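Talk notes, Clesholm meetup, Oct 28, 2023
Room rules for hand-held gripper sessions

Slide 1. Hi everybody, thanks for staying past the coffee. I'm going to talk about rules, and I promise it's less dull than it sounds (pause, let them groan). We run demonstration sessions at Skirnton, people doing ordinary tasks with a gripper in each hand, and the recordings go into training the arms. In February we had no written rules at all. Now we have two pages, and I'd like you to steal them.

Slide 2. Where we began. We had 2000 recorded demonstrations from the Pleritz project and we had to throw out 138 of them. Let that number sit for a second! Most of those were boring failures — a marker cube covered by a sleeve or a hand, a cable snagged halfway through a reach, two people starting on the same take number. Nothing was wrong with the hardware. We just all had our own habits.

Slide 3. Cables. Ask the room who has tripped over one. Our rule is that every gripper cable leaves the table on the operator's side, with enough slack for a full reach and no more. Floor cables get taped down or pushed to the wall before the first take. If you see a loop in a walkway, you stop and fix it, and it doesn't matter whose loop it is. Chairs go back under desks too, wheels and all.
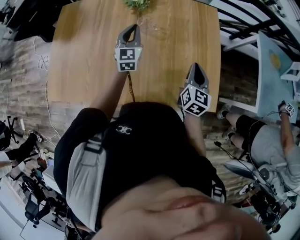
Abera read this section in draft and objected to the word "stop." Their point was that stopping in the middle of a take ruins more data than a cable on the floor does, and that the rule should say finish the take, then fix it. I went back and forth on this for weeks. Where I landed: if somebody could fall, stop right there. If it's only untidy, finish the take. So the two pages now say both, in that order, and I think they're better for it.

Slide 4. Markers. Check every face of the cube before a session, smudges, scratches, peeling corners, all of it. Don't grab the gripper by the cube, ever, I know it's handy. Long sleeves get rolled up. If you lean over the table, watch what your shoulders are doing to the view (act this out, it always gets a laugh).

Slide 5. Breaks and bodies. Grippers get heavy! Our limit is 20 minutes, then you put them down and walk around. People fought me on this and said they felt fine, and then we looked at the late takes and they were sloppy. Two operators can share a room, but each has their own table and their own start call, said out loud.

Slide 6. Paperwork, quickly, I'm probably running over by now. One log line per take: operator code, task, gripper pair, anything odd. "Anything odd" is the column I love. Somebody once wrote "sneezed" and it saved us an afternoon.

Slide 7. What I'd still like help with. We have no good rule for left-handed operators on tasks laid out by right-handed people. We also argue about how much clutter belongs on the table. I like a bit of real life in there, others want it bare. If your lab has settled either one, come find me.

Questions. Copies of the two pages are by the door, I printed 40. Take one for whoever sets up your room.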